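Zitdale Scripture Reading Project
Progress report to the Skovmont Fund
May 6, 2019

Work since the last report

The grant pays for a plain-language reading edition of Revelation and the recording that goes with it. The draft text of all 22 chapters was finished in December. Chapters 1 through 14 have been checked against the Greek and sent back with comments. Chapters 15 through 22 are still with the second reader.
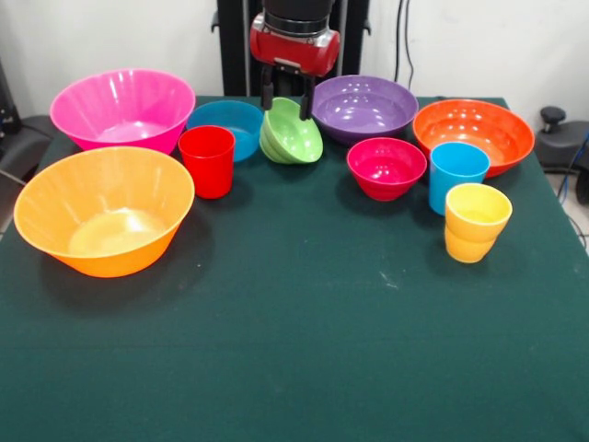
The checkers left 145 comments. Most concern word choice, mainly how to handle "witness" and "testimony" so that listeners hear them as the same idea. We have settled on "witness" throughout, with a footnote at 1:2.

Recording

Gashaw Chapel let us use its side room for recording through the winter. Chapters 1 through 9 are recorded and edited. Chapter 7 has to be read again after a change to verse 14.

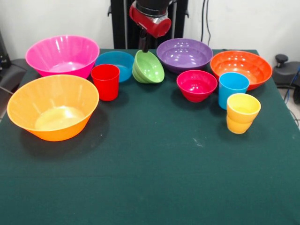 The remaining chapters will be recorded once the text is final. We do not want to pay for studio editing twice, so no more sessions are booked until the second reader is done.

Printing

Prendex quoted for 2000 copies and for 4000. The larger run costs less per copy, but we have storage for the smaller one only. We plan to order 2000 and keep the files ready for a reprint. Parishes in Zitdale have asked for large type, and the page layout now allows for it.

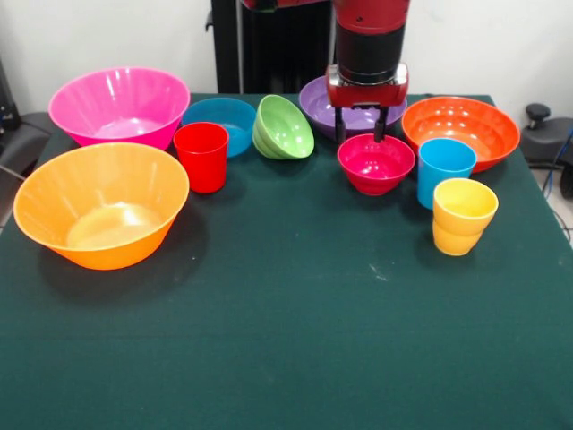 Requests to the Fund

1. Approval to move the unspent travel money to proofreading.
2. An extension of 2 months for the final recording.

A full statement of spending is attached.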